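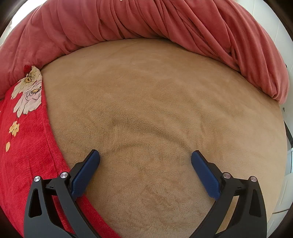

The Tan Blanket

My aunt kept her blankets the way other people keep their good china, and when she moved from the house on the hill down to the flat in Prukholm, the blankets went in the car with her and the china went in the truck.

I had come up for two days to help her settle, and by the second morning we had done the kitchen, and most of the hall, and had eaten a great many of the little seeded rolls from the bakery at the corner, and the only thing left that she truly cared about was the bedding. She'd been putting it off, I think, the way you save the crossword.

"We'll start with the tan one," she said. "You can't do anything until the tan one is down."

I should say that the tan one was not much to look at. It was plush, with a short soft pile, and if you ran your palm over it one way it went pale as toast and if you ran it back the other way it went dark, so that it always carried a record of the last person who'd sat there. When we were small, my brother and I used to write our names on it with one finger and rub them out again before anybody came in. I was always in trouble for it anyway. She could tell. She'd stand at the door with the laundry on her hip and say, "Somebody's been writing letters," and we would look at the ceiling.

She had bought it in Drikden, the July after she was married, from a shop called Sarpong that sold carpets in the front and everything else in the back. It was marked at 36 and she got it for less, and the story of how she got it for less took up a good part of my childhood. The man had followed her out to the street, in some versions. In the best version he had followed her all the way to the bus.

"He was never at the bus," my mother used to say, but she only said it in the car going home.

So we put the tan one down. My aunt took one side and I took the other and we floated it up and let it come down again, and a long fold stayed in the middle of it, sloping off toward my side, and I reached over to pull it straight.

"Leave that," she said.

"It's crooked."

"It's resting. It's been in a bag all week. You wouldn't want somebody yanking at you the minute you got out of a bag."

I left it. I went and got the pink one, which was thick and heavy and had to be carried against the chest like a sleeping child, with the ends trailing, and I asked her where she wanted it.

Now the pink one had a history too, though a shorter one. It came from my cousin, who had ordered it from Rundomum for a guest room and then had no guests, and she'd passed it along to my aunt with the tag still pinned to the corner. The tag said 99, and my aunt had never gotten over it. She wouldn't sleep under it. She said she'd lie awake all night thinking about the money. What she did instead was bunch it up along the back, in a great soft arch, and lean on it to read. In the old house it had gone along the window side, where the draft was, and it had done such a good job of stopping the draft that my uncle called it the sea wall.

"Same as before," she said. "Around the top and down a little on the right."

"There's no draft here," I said. "The windows are new."

"I know the windows are new. I lean on that side."

I bunched it up and pushed it around. I'm not a natural buncher. It kept wanting to twist on me over at the right, and I had to undo it and begin again, and my aunt watched from the chair with her tea and offered advice, most of it about my elbows. The last of it went down onto the plush in a fat rounded end, and she allowed that it would do.

Then there was the red. It was only a piece of cloth, really, red with flowers, woven, and as long as I had known it she'd laid it down the left-hand side, where my uncle used to sit to take off his shoes. He'd been gone 14 years by then. He had been a big man and he sat down hard, and the cloth was there to spare the blankets underneath, and after he died it would have been the easiest thing in the world to fold it away in a drawer. I had wondered whether it would come to Prukholm at all. But it had been in the car with the rest of them, between the two pillows, and I hadn't asked.

I held it out to her and she got up out of the chair. This one she did herself. She tucked the narrow end in under the pink and drew the rest of it down the side, and gave it one pass with the flat of her hand, and it still had its wrinkles when she was through.

"There," she said. "Now sit."

"On that side?"

"Well, somebody has to."

So I sat down, a little hard, I'm afraid -- I take after him in the build -- and bent over and began on my laces. She went around and settled herself against the pink and put her feet up on the tan and asked me whether there were any of those rolls left. There was one. We split it, over a plate, because of the seeds.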